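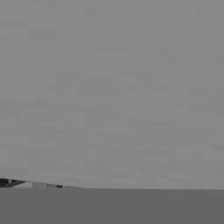
Camera view from the Onavden simulator, greyscale, with small objects at the left along an edge.

Print this page | E-mail this page

Fitzsimmons Simulation Kit: frequently asked questions

Last updated 24 Feb 2022

What is in the kit?

The kit is a software package for trying out robot arm tasks on a computer before you run them on a real arm. You get the Onavden simulator, the Gremari scene library and a set of worked tasks with notes. There is no hardware in the box. If you want the arm as well, ask for the Wernetti bundle, which is quoted separately.

Do I need to own an arm to use it?

No. Plenty of customers buy the kit first and choose an arm later. The supplied arm model will run every worked task. If you already have an arm, you can load your own model file, but you will need to set the joint limits yourself.

How many scenes does the Gremari library hold?

The current release has 1,633 scenes. Most are simple flat surfaces with a few blocks or small items on them. Shelves, bins and drawers are in a separate folder and take longer to load. The next additions are planned for July.

Why do some views have no colour?

Each simulated camera can be set to colour or greyscale. Greyscale files are smaller and are enough for many position tasks. The setting is under Cameras, then Output, and it applies to one camera at a time. Changing it does not alter runs you have already saved.

The arm is missing from my view. Is something wrong?

Usually not. What you see depends on where the camera is mounted and which way it points. Open the overview window to check where the arm is. If it is missing there too, the arm model has failed to load and there will be a line about it in the log.

The surfaces look very plain. Can I change them?

Yes. Scenes load with flat materials by default so that they run on modest machines. Choose Detailed under Materials to switch on textures, and Shadows in the same menu if you want those. Both slow the simulator down. We suggest leaving them off while you are setting up a task and turning them on for the final runs.

Plain surfaces can also look smeared or streaky in recorded video. Raise the recording quality if this matters for your work – the files will grow quickly.

What computer do I need?

Any desktop or laptop with a separate graphics card and 16 GB of memory should cope with the flat scenes. The detailed materials need a stronger card. A short test program comes with the trial version and will tell you which settings your machine can run.

Can I record runs and export them?

Yes. Every run can be saved with its camera views, joint positions and gripper commands. A single project holds up to 2,000 runs. After that you need to start a new project or move older runs to an archive. Archived runs can still be played back but can't be edited.

Will a task that works in the simulator work on a real arm?

Not always. Friction, cable drag and small errors in camera position are hard to copy. Treat the simulator as a place to find the obvious faults, such as a path that hits the table or a grip that is too wide for the part. Run the task on the real arm at low speed first, with the stop button within reach.

How many people can use one licence?

A standard licence covers 2 computers at one address. It doesn't matter how many people use them. Schools and colleges can buy a room licence, which covers every machine in one teaching room.

Is there a trial version?

Yes, it runs for 66 days from the day you first open it. It has the full simulator and a small part of the scene library. Exporting is switched off. Anything you make in the trial will open in the paid version, as long as you install it on the same machine or copy the project folder across first.

Do I have to be online?

Only to activate the licence and to download scenes. After that the simulator runs offline. If your site doesn't allow outside connections, ask us for an activation file and we will send the library on a drive. There is a charge for the drive.

Can I get a refund?

You can return the kit within the trial period if you haven't activated the full licence. Once it is activated we can't refund it, but we can move it to another computer. Room licences are handled case by case.

How do I report a fault?

Use Help, then Send Report, from inside the simulator. This attaches the log and the scene name. Please add a sentence or two on what you were doing when it went wrong. If the simulator won't open at all, send us the log from the install folder instead.

Related items
Wernetti bundle: what is included
Installing the Onavden simulator
Setting up camera mounts
Gremari scene library: release notes
Moving a licence to a new computer

This site uses cookies to remember your settings. By continuing to use it you agree to our cookie policy. Accept | Change settings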